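How to run a hand-held gripper table at an open day

Typing this up quick while its fresh, because Skeswood are doing theirs in January and Arūnas Siliņa has asked me twice for "the instructions". There weren't any instructions. There are now.

This covers one table, one gripper, members of the public having a go. Not the arm demo, that's a separate page.

What you need

A sturdy table, waist height. Not the folding ones from the Fenadberg store, they wobble.
A white board laid flat on it. Marks on it are fine.
The hand-held gripper, plus the small hex key that fits the finger screws.
A few objects to pick up. Rounded things are harder than boxes and people enjoy them more.
Tape, a marker pen, a cloth.
2 people minimum. One on the gripper, one talking to the queue.

Before the doors open

1. Wipe the board. Then wipe the fingers, they pick up dust and the dust ends up on everything.
2. Check every screw in both fingers. Do it again at lunch. Ours at Jolbridge worked loose by 11am and the left finger started to twist under load.
3. Open and close it 5 times with nothing in it. Should feel the same each time. If it catches, look at the linkage before you look at anything else.
4. Put the first object in the middle of the board, well away from the edges. People swing the thing more than you expect.
5. Start the recording and check it's saving. Check the disk space as well! We had room for 200 goes and got through 123, so fine, but I only looked at the end.

Doing the pick

Show it once, slowly, without talking. Then again with talking. Then hand it over.

Come in with the fingers wide open and pointing at the object. Most beginners half close it on the way in and knock the object over. Stop short, line up so the object sits between the two fingers, and only then go forward.

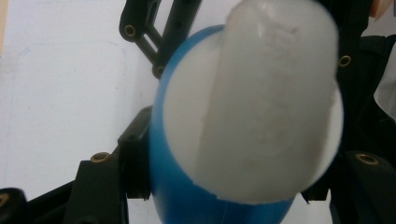
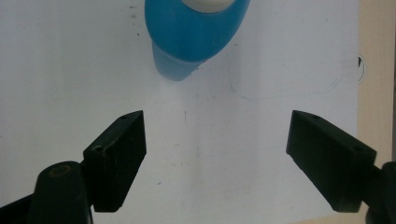 Blue object, white board, black fingers.

Squeeze till you feel it stop, then a tiny bit more. No harder than that. Lift straight up, hold for a slow count of three, put it down in the same spot, open fully, back away. Opening fully matters — if you only open a bit the object drags along with you and you get a messy ending on the recording.

Common problems

Object spins when gripped. You've caught it off centre. Put it down and go again, don't try and fix it in the air.

Object slides out the bottom. Grip lower, round the widest part. On anything with a taper you want the pads on the fat bit.

Grip feels mushy. Loose screw, nine times out of ten. The tenth was a bit of tape stuck to the pad.

Small children. Put the board on a low table if you have one. Let them use both hands. Keep their other fingers well clear of the linkage, there are pinch points and you need to say so out loud every single time, to the parents too.

Someone wants to do it for twenty minutes. Usually an engineer. Give them the hex key and a spare finger to look at, moves them along nicely.

What to say to the queue

Keep it short. A person does the job by hand with the gripper, it gets recorded, and a robot with the same sort of fingers can learn from it. That's enough for most. If they ask how many goes it takes, say a lot, and that it depends on the job. Don't promise it'll be doing their washing up by summer, Mägi did that on the Saturday and I was answering questions about dishwashers all afternoon.

Let people make mistakes. A dropped object gets more of a crowd than a perfect pick, and they all want to show they can do better.

Packing up

Stop the recording first, THEN switch off. Copy the files over before anyone has a cup of tea. Fingers off, screws in the little bag, bag taped inside the lid of the case — not loose in the bottom, I spent half an hour looking for one. Board goes in last, flat, face up.

Hex key goes back on its hook. It is not on its hook at the moment so if you have it please bring it back to Jolbridge.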